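Print this entry | E-mail this entry

August, second night in Lirnness

Woke at six to a gull walking up and down the skylight in what sounded like golf shoes. The guesthouse calls this room the Captain's Berth. I have bumped my head on the captain's beam three times and have started to think he was a small man, or a bitter one.

Breakfast was at a long table with the others who have signed up for the island ferry pass. Harvey Sutherland, retired, from somewhere in Ohio, has done this route before and wants us all to know which side of the boat to sit on. Left going out, right coming back. Jadwiga asked him what happens if you sit on the wrong side, and he thought about it for a long time and said, "Well, you see the other side." She wrote that down in her guidebook.

The pass cost 165 for the two of us and covers every crossing between Lirnness, Fernton and Prastden for the week, except the ones we wanted. The sunset sailing is extra. So is the early one with the seals. When I pointed this out at the kiosk, the young woman was very nice about it and gave me a free pen.

We took the ten o'clock to Fernton. The boat is called the Hawthorne and is run by Clifford Hawthorne, so either he named it after himself or there was a family meeting. He does the commentary too, over a loudspeaker that gives you the first half of every sentence. "On your left is the famous," he said, and then a long crackle, and everyone turned left and took pictures of it. I have eleven pictures of the famous. It looks like a rock.

The sea was rougher than I had been promised by the weather app and by Harvey. I did fine as long as I kept my eyes on the horizon and my mind off the kippers. Jadwiga, who gets carsick in parking lots, ate a cheese roll on the top deck and made friends with a woman named Lise Melnyk, who is visiting every inhabited island on this coast and has a stamp book to prove it. Fernton doesn't have a stamp. She has written to them.

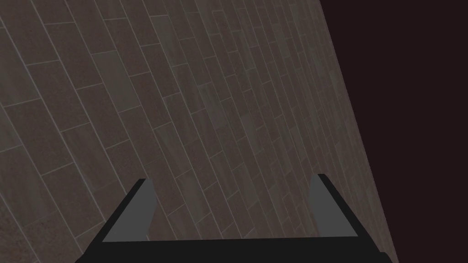
Fernton has one street, and it goes up. At the top are a chapel, a bench and a view back over the harbor that I will admit was worth the climb, though I didn't admit it until I could breathe. The water goes a milky green close in and then turns dark all at once. We stayed on the bench for an hour. Jadwiga read to me about the herring trade, which was enormous and then wasn't.

Lunch was crab sandwiches from a hatch in a wall. Excellent crab. The man in the hatch, Berwyn Kneath, told us the island has 50 people in winter and 600 on a good day in summer, and he said it in a way that made me feel I should go home and let them have some peace. Then he sold us two slices of lemon cake and told us about a beach on the north end where hardly anyone goes.

We found out why. The path is mostly nettles, and I had worn the shorts. The beach at the end is shingle, the kind that takes one step back for every two you make. But there was a flat rock in the sun, and we lay on it like a pair of elderly seals until it was time to run for the boat. I use the word run loosely. Clifford saw us coming down the street and held the ropes for us, and announced something about it over the loudspeaker, of which we heard "And a warm round of."

Sat on the right coming back. Harvey gave me a nod.

In the end we did pay for the sunset sailing, tomorrow if the wind drops. Jadwiga said we would only spend the money on something foolish otherwise, and I couldn't argue with it while holding a tea towel with a lobster on it. Lise is coming too. Her book has a separate page for evening crossings.

Supper was chips on the harbor wall, guarded from the gull, who I am fairly sure is the same gull. He had the walk. My calves ache, my nose is burned on the side that faces Fernton, and the nettle stings have joined up into one large sting with a nice even glow.

Must ask at the desk for another pillow, to tie to the beam. Also find out about the bus to the Prastden boat. The timetable in the hall has a footnote for it, and the footnote says see below, and below it is the fire extinguisher.

Print this entry | E-mail this entry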